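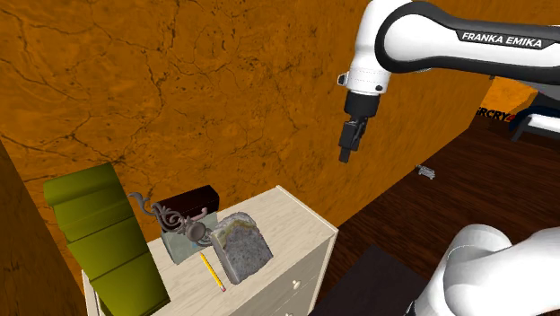 # Setting up a simulated arm scene before you record

Last revised July 20, 2026, by Hok-lam Su

These are the house rules for anyone building or recording arm scenes in Zanotbridge. They cover tabletop and furniture-top scenes with one arm. Mobile bases have their own page under Peng.

## 1. Place the arm first

Load the arm and set its base before you add any objects. Start with the gripper empty and hanging clear of the furniture. If the start pose touches anything, change the pose and leave the furniture where it is.

Check the elbow as well as the fingers. Most bad starts we reject have a good gripper position and a link pushed through a wall.

## 2. Load the furniture and the clutter

Pick the surface, then drop the objects onto it from the object list. A crowded group on a dresser is fine, and so are odd pairings such as a pencil in front of a slab of stone. Objects may overlap from the camera's point of view. They may not share space.

- Keep part of the surface open so there is somewhere to put things down.
- Let thin or leaning objects settle for 300 physics steps.
- Reload the scene if anything is still sliding after that.
- Don't glue an object in place to stop it from falling.

Wall and floor textures are picked at random. Leave them alone, even the ugly ones.

## 3. Write the seed down

Every scene gets a seed, and the seed goes in the log before the first run. Use the plain number, like this:

`scene_seed: 521`

If you edit the scene by hand after loading, add `edited: yes` and one line saying what you moved. Grarkville runs the same scenes on a different machine and can't match ours without that line.

## 4. Set the limits

Hold the joint speed at 15 percent for the first run - this applies to simulation too. Scripts get copied to hardware, and the speed goes with them. Turn on self-collision checks and stop on contact with walls or furniture. Contact with the target object is allowed at the fingers only.

## 5. Record and save

Run once without recording and watch it through. Then record. Save failed runs in the same folder as good ones and mark them `fail`. Plarketex folders with more than 254 runs load slowly, so start a new one when you get there.

Don't trim the start of a run. The still period before the arm moves is used to check the object poses.

Requests for new furniture go on the August list.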